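We use cookies to remember your settings. Accept | Manage choices
8 min read

3. The hat task, and how we ran it

By the time we got to our second task we were feeling pretty good about ourselves. Folding napkins had gone fine, so Tamara Nedelcu (my partner for the whole course project) suggested hats — how hard could a hat be? Hard, as we found out over most of April.

The rules were the ones we'd agreed on with Nassoro Mutiso, who ran the Drenstead student lab and graded us. Each of us would record 50 demonstrations, so 100 in total, and every one had to end with the hat sitting on the stand and the gripper clear of it. We held back 25 for testing and trained on the rest. If the hat slid off within two seconds of letting go, we threw the demo out and did it over. I threw out a lot more than Tamara did, and she still brings it up!

What made it tricky was the brim. A cup keeps its shape when you squeeze it, but a soft hat folds up between the fingers and hides the very thing you're trying to aim at. We tried pinching the crown first, which looked neat and dropped the hat crooked nearly every time. Pinching the brim on one side and letting the rest hang worked better for me, though Tamara liked to go in lower and scoop (her notes call it the Văduva grip, after her old street, and the name stuck).

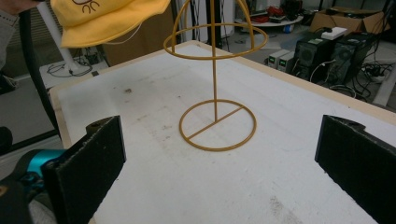

Figure 2. Wire hat stand between the gripper fingers, with the yellow bucket hat held at upper left. Photo: T. Nedelcu / Drenstead student lab

You can get a feel for the color problem from Figure 2. Yellow hat, yellow stand — our first model, trained on small images, mixed up the two whenever they overlapped. Doubling the image size helped with that, and so did starting the hat farther from the stand in half of the demos. We left the table as it was, smudges and all, and kept the same stand for every run so that our numbers in Section 4 would be fair to both of us.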